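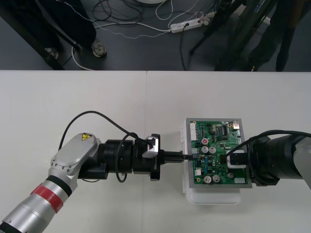

Figure 1. The green board upright on its white container, with a black connector at its left edge.

For our term project at Pendton we wanted to understand something small that everybody handles and hardly anyone looks at — the connector. We spent 45 minutes one afternoon just sorting plugs by shape, which was far more fun than it sounds! Lining the two halves up squarely matters most, and we came to be very patient about it. 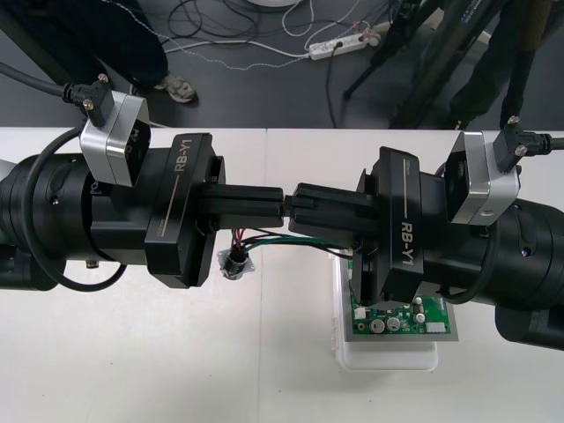

The wires deserve a kind word too, and keeping red, black and green easy to follow made our notes so much clearer. Next term we hope to try 2 more board layouts.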